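Brammont wrist-view grasping

From the Fastedus robot learning wiki. Page started by Lilibeth Panganiban, last edited Mon 13 July.

Brammont is a way of teaching a robot arm to pick things up using only the view from a camera on the hand. I worked on it with Rogelio Evangelista and Shu-fen Lai, so take my enthusiasm with a pinch of salt (the talk page is open if you think I'm overselling it!).

How it works

You carry a hand-held gripper around and grab stuff with it, the way you would with kitchen tongs. The camera rides along and records every grab. Later on, a network looks at those recordings and learns how to move the fingers from what it sees. No arm is needed while you're recording, and I still love that part, because you can do it at home in your socks.

The thing we added is what Shu-fen named the "late look." Most of our training weight goes on the last stretch before the fingers close, and the long swing across the room counts for much less. We'd tried even weighting first and the arm got lovely at traveling and pretty hopeless at arriving.

Data

We recorded 3,000 grabs in homes and offices, and 491 of those were set aside for testing. Another 930 came later from Lilla Szabó, who wanted more see-through objects in the mix. Clear plastic is a pain, since the background shows through it and the shine moves whenever you do.

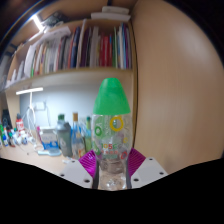
Bottles with a wide cap and a narrow lower part gave us the longest arguments. Rogelio wanted every grab down low, I wanted whatever felt natural, and we ended up keeping both kinds and labeling them. The late look helped with either one, though low grabs gained more.

Known problems

Soft bags are still bad. Lovely Aquino reran the test set in December with a different arm and got weaker results on anything floppy, which matches what we saw. Dim rooms hurt too, and I haven't had time to look into why.

See also: Saarela finger pads; Javutwood test shelf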